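Stallow Compliance Program -- Progress Report to the Pearce Fund

Category: Grantee Reports > Health Care Compliance

3 shares | 2 comments

Reporting period: through the end of December

1. Status against the work plan

The grant supports a review of billing and physician payment practices at the Stallow outpatient network, with corrective work where the review finds a problem. The work plan has three parts: a claims sample, a review of financial arrangements with referring physicians, and a rebuilt internal reporting channel. The claims sample is complete. The arrangements review is behind schedule. The reporting channel is open to staff at two of the three sites.

No change to the total budget is requested. A change to the timing of the second payment is requested in section 6.

2. Claims sample

The sample contains 479 claims drawn from the three Stallow sites. Claims were selected by random number within each site and weighted toward procedure codes with a high share of add-on charges. Each claim was read against the chart by one coder and then by a second coder who did not have the first result. Disagreements went to a third reader, whose decision was final.

Of the 479 claims, 171 needed a correction of some kind. Most of these were documentation errors with no effect on payment: a missing signature, an order entered after the service, a diagnosis code less specific than the chart allowed. The remainder affected payment in one direction or the other. Underpayments were found as well as overpayments, and both have been recorded.

Overpayments identified in the sample have been passed to the network's finance office for repayment. Outside counsel has been asked whether the error pattern at the Orkurdale site requires a wider look-back. Until that opinion arrives, the sample result should not be extended to the full claims population. The sample was sized to find types of error and was not designed to support a dollar estimate.

The most common payment error was the use of an incident-to billing rule for visits where the chart did not show a supervising physician on site. It appeared at all three locations. A scheduling report that lists supervising coverage by half day has been written and is now attached to the billing queue. Claims without a matching coverage entry are held for manual review.

3. Financial arrangements review

The review covers medical director agreements, office leases, equipment leases, call coverage payments and speaker fees. For each one, the file should contain a signed contract, a statement of fair market value, evidence that the service was performed, and a payment record that matches the contract terms.

Contracts were located for nearly all arrangements. Evidence of service is the weak point. Several medical director agreements call for monthly time logs, and the logs on file were either incomplete or signed in batches at the end of a quarter. A log signed in a batch is not treated as missing, but it is scored lower, and the payment is flagged until supporting calendar entries or meeting notes are found. 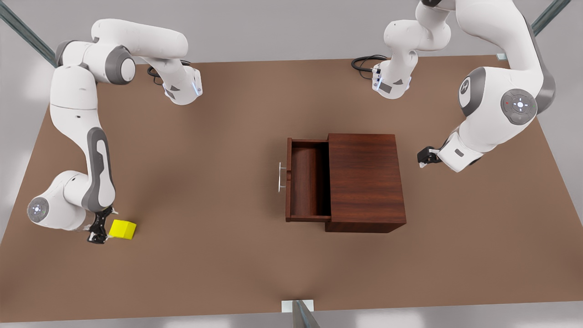 Two leases were found to have passed their end dates with rent still being paid at the old rate. Counsel has been given both files. New leases are being drafted, and the valuation for each will be done by a firm with no other business with the network. Payments under the expired leases are being tracked separately so that the amounts can be reported if counsel advises disclosure.

The delay in this part of the work has one main cause. Accounts payable data from before the network's change of accounting software was stored under vendor numbers that do not match the current list. The match has been done by hand, by tax number where one exists and by mailing address where it does not. The Orkurdale and Stallow main campus files are matched. The Trorkano file is partly matched.

4. Reporting channel

The old reporting line went to a voice mailbox in human resources. Messages were not logged on receipt, and there was no way to tell a caller that a matter had been closed. The new channel is run by an outside vendor, takes reports by phone or web form, and gives each reporter a case number that can be used to check status without giving a name.

Written procedures now cover intake, conflict checks, preservation of records, and notice to the board's audit group. The procedures state that no employee will be asked to sign an agreement limiting the right to report to a government agency. Older separation agreements were checked for language of this kind. Where it was found, a correction letter has been prepared and is with counsel for approval.

Staff training at the main campus and at Orkurdale is finished. Training at Trorkano will follow the opening of the channel there. The session runs under an hour and includes a section on retaliation, covering schedule changes, reassignment and poor reviews as well as dismissal.

Case numbers and subjects are not included in this report. A summary by category will be given once there are enough reports that a category would not identify the person who made it.

5. Risks and open items

-- Counsel's opinion on the Orkurdale look-back is outstanding. If a wider review is advised, the cost will fall outside this grant and will be carried by the network.

-- The vendor match at Trorkano depends on one former system export. A second copy has been requested from the software company.

-- The coverage report used to hold claims relies on schedules being entered on time. Late entry creates false holds. The hold queue is reviewed every Monday.

-- One coder position is vacant. The sample work was not affected, but follow-up testing will be.

6. Request and next steps

The second payment is tied in the agreement to completion of the arrangements review. We ask that the payment be split, with the part for the main campus and Orkurdale released on delivery of those two files and the balance held until Trorkano is complete. A revised payment schedule is attached for signature.

Work in the next period will consist of the Trorkano vendor match, the new lease valuations, a follow-up claims test limited to incident-to visits, and the opening of the reporting channel at the third site. The follow-up test will use the same two-coder method as the first sample.

Filed under: Billing Review, Physician Arrangements, Internal Reporting

Related reports
Stallow Compliance Program -- Work Plan and Budget Notes
Orkurdale Site Visit Summary
Pearce Fund Guidance on Split Payments
Trorkano Records Transfer -- Status Memo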